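Support > Tableware > Orkby Plates and Trays > Washing and stacking

Orkby Mixed-Color Plate Set
Section 4: Washing, drying and stacking by hand

14,022 is not a valid part number for this set. Use 1,022 when ordering replacement plates from Kanaujia.

4.1 Before first use

1. Peel the paper label from the underside of each plate. Soak stubborn labels in warm water until they slide off.
2. Wash every plate and tray once with dish soap and rinse well.
3. Keep the Fenari care card with your receipt.

4.2 Clearing the table

1. Wipe down the tabletop before you set out the trays. Crumbs under a tray can scratch a wood finish.
2. Carry used plates on a tray, one layer deep. Do not stack plates that still have sauce on them -- the sauce spreads to the underside of the plate on top and you wash it twice.
3. Set clean plates apart from used ones.

NOTE: Tomato and chili sauces can leave a tint on the lighter colors. Rinse these plates first.

4.3 Washing

1. Scrape off food with a soft spatula.
2. Fill the basin with water no hotter than 40 degrees C.
3. Wash the plates one at a time with a sponge. Start at the center and work out to the rim.
4. For dried-on food, soak the plate, then use the green pad with light pressure. Fold the pad to get into narrow spots.
5. Rinse both sides.

CAUTION: Scouring pads dull a glossy finish over time. Try the pad on the underside first. Do not use steel wool or powdered cleanser.

CAUTION: Do not leave plates near a stove burner or in direct contact with a heating element.

4.4 Drying and stacking

1. Stand the plates in a rack, or dry them with a lint-free cloth.
2. Check the rims for chips. Stop using any plate with a sharp edge.
3. Stack by size, largest at the bottom. Colors may be mixed.
4. Wipe the trays last. Water left to dry on a tray leaves spots; these come off with a damp cloth and a little vinegar.

NOTE: Stacks of mixed Orkby and Cisness plates may lean, as the rims differ slightly. Keep the two lines in separate stacks.

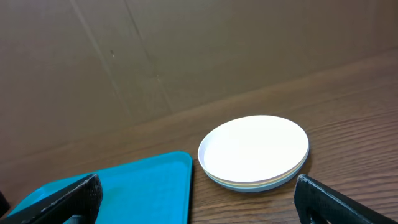
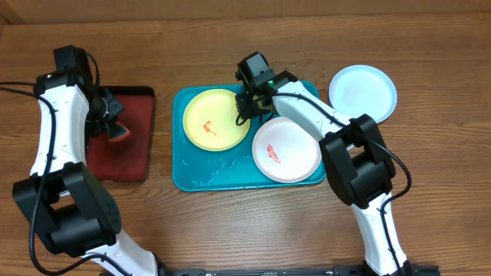
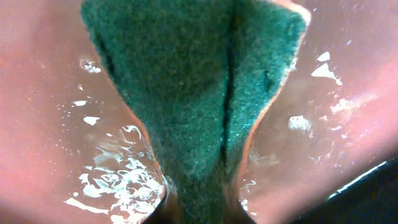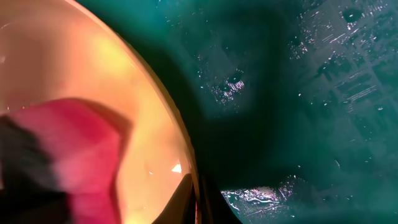 Fig. 4. First picture: plates stacked on the table. Second: used plates on a tray. Third: green scouring pad with water.

36 shares | 57 comments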